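발표자 노트: 책상 위에 무엇을 깔고 무엇을 올려 둘 것인가
Fovlow 작업 공간 모임, 오후 2시 세션
발표: Ekene Briggs
배정 시간 19분, 질문은 따로 받음

시작

자기소개는 짧게. Fovlow에서 공용 책상과 비품을 맡고 있다고만 말한다. 회사 소개 슬라이드는 뺐으니 찾지 말 것.

오늘 할 이야기는 책상 표면이다. 의자나 모니터 암 이야기는 하지 않는다. 질문이 나오면 Srour 쪽 발표가 뒤에 있다고 안내한다.

먼저 객석에 물어본다. 지금 쓰는 책상에 매트를 깔아 둔 분이 있는지. 손을 들면 왜 깔았는지 한두 분에게만 듣는다. 길어지면 끊고 다음으로.

슬라이드 2. 설문

지난 5월에 공용 책상을 쓰는 사람들에게 짧은 설문을 돌렸다. 답은 74명이 보냈다. 문항은 하나였다. 책상에서 제일 자주 짜증 나는 일이 무엇인가.

제일 많이 나온 답은 작은 물건이 없어진다는 것이었다. 나사, 지우개 조각, 메모리 카드, 귀마개. 바닥에 떨어져서 굴러가거나 서류 밑으로 들어간다. 다음이 케이블이고, 그다음이 상판에 생기는 긁힘이다. 비율은 그래프에 있으니 읽어 주지 않아도 된다.

없어진다는 답을 쓴 사람 중에는 매트를 쓰는 사람도 꽤 있었다. 매트만으로는 해결이 안 된다는 뜻으로 받아들였고, 그래서 그릇 이야기를 같이 넣었다.

슬라이드 3. 매트와 그릇

밝은 나무 상판은 보기에는 좋은데 작은 부품을 놓고 일하기에는 불편할 때가 있다. 나뭇결 위에 갈색이나 베이지색 물건을 두면 눈에 잘 안 들어온다. 검은 매트를 깔면 대부분의 물건이 구분된다. 검은 나사는 예외. 이 부분에서 보통 웃는 사람이 있는데 그냥 넘어간다. 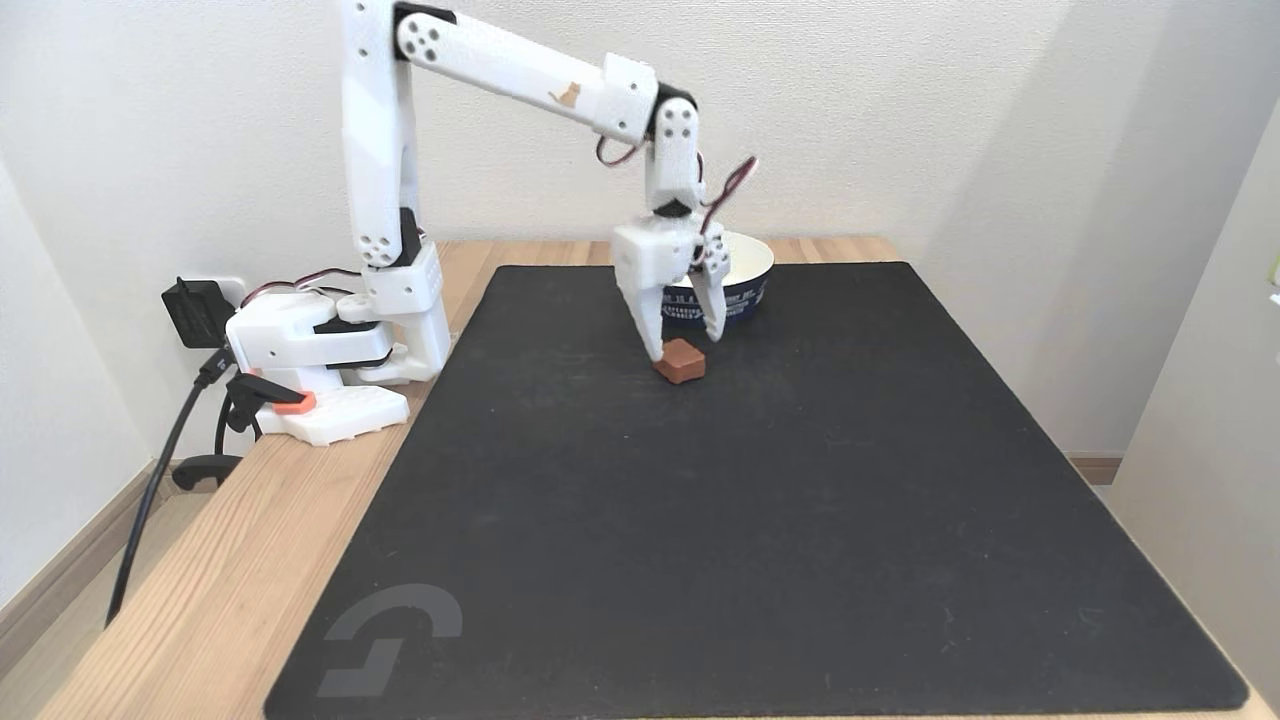
검은 매트 위의 작은 갈색 블록, 뒤쪽에 흰 그릇

갈색 조각을 먼저 짚는다. 초콜릿처럼 보이기도 하고 나무토막 같기도 하다. 같은 조각이 나무 상판 위에 그대로 있다고 상상해 보라고 말한다. 잠깐 쉰다.

매트 표면에는 희미하게 쓸린 자국과 점 같은 것이 몇 개 있다. 검은 매트를 권할 때 꼭 같이 말해야 하는 부분이다. 먼지도 자국도 밝은색 매트보다 눈에 띈다. 우리는 일과가 끝나면 마른 천으로 한 번 닦는 것으로 정했다. 세제를 쓰는 사람이 있는데 표면이 번들거리게 되므로 권하지 않는다.

왼쪽 벽의 콘센트와 검은 어댑터도 언급한다. 선이 상판 가장자리를 넘어 아래로 내려간다. 전원선은 이렇게 옆으로 빼면 매트 가운데를 가로지르지 않는다. 케이블 이야기는 여기까지만 하고 뒤에서 한 번 더 나온다.

슬라이드 4. 크기 고르기

매트를 살 때 다들 상판 크기에 딱 맞추려고 한다. 우리도 처음에 그랬다. Jumier에서 들여온 긴 책상은 폭이 153cm인데, 거기에 맞춰 끝까지 덮는 매트를 주문했다가 모서리가 계속 들렸다. 팔꿈치에 걸리고, 옆으로 지나가는 사람 옷에도 걸렸다.

지금은 상판보다 작은 것을 쓴다. 양옆에 나무가 드러나도록 남긴다. 남는 부분은 컵이나 전화기 자리로 쓰면 된다. 매트 안쪽은 작업하는 자리, 바깥쪽은 그 밖의 물건. 구역을 이렇게 나누고 나니 치우는 속도가 빨라졌다는 사람이 있었고, 별 차이를 모르겠다는 사람도 있었다. 둘 다 말해 준다.

모서리는 둥근 것을 고른다. 각진 매트는 모서리부터 말린다. 두께는 취향이라 숫자를 말하지 않는다. 글씨를 많이 쓰는 사람은 얇은 쪽을 좋아한다.

Grundance 제품에 대해 물어보면 써 본 적이 없다고 답한다. 추측해서 말하지 말 것.

슬라이드 5. 그릇의 자리
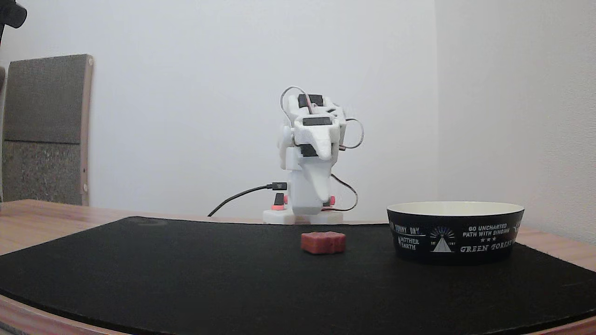 작은 물건을 담는 그릇은 어디에 두느냐에 따라 쓰게 되기도 하고 안 쓰게 되기도 한다. 서랍 안에 넣어 두면 꺼내기가 귀찮아서 결국 상판에 늘어놓는다. 손이 가는 거리에 있어야 한다. 매트 가운데쯤에 작은 빨간 조각이 있고 둥근 그릇이 그 오른쪽에 놓여 있으니, 오른손으로 집어서 옮기기에 편한 배치라고 설명한다. 왼손잡이라면 반대로 두면 된다. 안쪽이 크림색에 가까운 흰색이라는 점도 말한다. 어두운 물건을 담았을 때 바닥에서 바로 구분된다. 겉면은 어둡고 흰 글자가 인쇄되어 있는데, 겉은 아무래도 상관없다.

그릇은 둥글고 높이가 낮은 쪽이 좋다. 깊은 컵에 담으면 바닥에 있는 것을 꺼내려고 결국 다 쏟게 된다. 뚜껑 있는 통은 보관용으로는 괜찮지만 작업 중에는 뚜껑을 둘 자리가 또 필요하다.

집에서 쓰던 밥그릇이나 시리얼 그릇이면 된다. 따로 살 필요가 없다고 분명히 말할 것. 지난번 모임에서 어떤 제품이냐는 질문을 너무 많이 받았다. 음식용으로 다시 쓸 생각이면 부품용과 섞지 않도록 표시를 해 둔다.

슬라이드 6. 끝낼 때 치우는 순서

순서는 화면에 있는 대로 읽는다.

매트 위의 작은 물건을 그릇에 담는다.
그릇을 매트 밖으로 옮긴다.
매트를 닦는다.
케이블을 매트 뒤쪽 가장자리로 밀어 둔다.
그릇 안을 보고 버릴 것과 제자리에 둘 것을 나눈다.

마지막 항목을 건너뛰는 사람이 많다. 그러면 그릇이 잡동사니 통이 된다. 나도 그릇 하나를 한 달 넘게 그대로 둔 적이 있다. 배터리와 클립이 같이 들어 있었고, 이건 위험하니 절대 같이 담지 말라고 여기서 말한다.

시간이 남으면 공용 책상과 개인 책상의 차이를 덧붙인다. 공용 책상에서는 그릇을 비워 두고 가는 것이 규칙이고, 안에 남은 물건은 입구 선반으로 옮긴다. 시간이 모자라면 이 부분은 생략.

질문 대비

매트가 밀린다는 질문: 뒷면과 상판을 둘 다 닦아 보라고 답한다. 그래도 밀리면 미끄럼 방지 시트를 얇게 깐다.

밝은색 매트는 어떠냐는 질문: 어두운 물건을 주로 다루면 그쪽이 낫다. 자기가 자주 잃어버리는 물건의 색을 먼저 생각해 보라고 한다.

그릇을 두 개 써도 되느냐는 질문: 된다. 다만 무엇을 어디에 담을지 정하고 시작할 것.

슬라이드 파일은 모임 게시판에 올린다고 안내하고 마이크를 넘긴다.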